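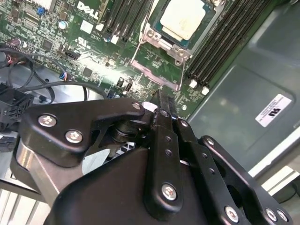 Frequently asked questions about selling and donating used computers

Flostedico buys used desktops, laptops and servers from households and small offices, and takes donations of machines that are too old to sell. These are the questions we get most by phone and email. If yours isn't covered, write to us through the contact form and Firdevs Türkmen or Knut Diekmann will answer.

What do you accept?

Desktop computers, laptops, small servers, flat monitors, docking stations, keyboards, mice and loose parts such as memory, processors and power supplies. We do not take tube monitors, printers, scanners, televisions or phones. Your town's recycling center will usually take those.

Does the computer have to work?

No. A machine that won't start can still be worth something if the main board, processor or memory is good. Tell us on the form what it does when you press the power button, even if the answer is "nothing."

How old is too old?

We generally pay for computers up to 8 years old. Older machines are accepted as donations. Servers and workstations are looked at one by one, so send the model number and we'll tell you.

How do I get a price?

Fill in the form with the make, model, amount of memory and type of drive. If you don't know the last two, leave them blank. You'll get an estimate by email within 72 hours. The estimate is good for 30 days. The final price is set after we have tested the machine.

What if the final price is lower than the estimate?

We write to you before doing anything else. You can take the new price, turn it into a donation, or have the computer sent back. Return shipping is free if the difference is our mistake. If the machine was described wrong on the form, you pay the return shipping.

Do I need to erase my files first?

We ask you to, and you should copy anything you want to keep before the computer leaves your house. We can't recover files once a machine has been checked in. Sign out of your accounts too, especially on laptops, where an account lock can make the whole thing unsellable.

What happens to the drive?

Every drive is wiped. Drives that fail the wipe are shredded. You can get a wipe certificate with the drive's serial number on it, but you have to ask for it on the form. We can't issue one afterward.

Can I keep my drive?

Yes. Take it out before you send the computer and check the "no drive" box. Please put the drive tray and screws back in the case if there are any. Missing trays lower the price a little.

Should I take the computer apart?

Please don't. Apart from the drive, leave everything where it is. Processors in particular should stay in their sockets, where the contacts are protected. If you already have loose memory or cards, wrap each piece in an antistatic bag. Plastic wrap and kitchen foil are both bad choices.

How should I pack a desktop?

Use a sturdy box with at least two inches of padding on every side. Lay the computer flat. Remove heavy graphics cards and pack them separately in the same box. Write your order number on a slip of paper and tape it to the case itself, as labels on boxes get torn.

Can I drop things off?

Yes, at the Curnari Street counter, from 10 a.m. to 5 p.m. on weekdays. Ring at the side door if you have more than you can carry. You don't need an appointment unless you are bringing a full carload.

Do you pick up from offices?

Pickup is free for lots worth $300 or more by our estimate. Smaller lots can be collected for a fee, which depends on distance. Ask for Britta Stöcker, who plans the truck routes. In April the truck is in the shop for two weeks and pickups will be slower.

How am I paid?

By bank transfer or check. Transfers go out the day after you accept the final price. We don't pay cash at the counter.

Where do donated computers go?

Those that can be repaired are set up with a basic system and passed on to adult evening classes. Nayara Holanda handles requests from schools and community groups. The rest are taken apart for parts, and whatever remains goes to a licensed metal recycler.

Can I get a receipt for a donation?

Yes, at the counter or by email. It lists the items you gave. We don't put a dollar value on it.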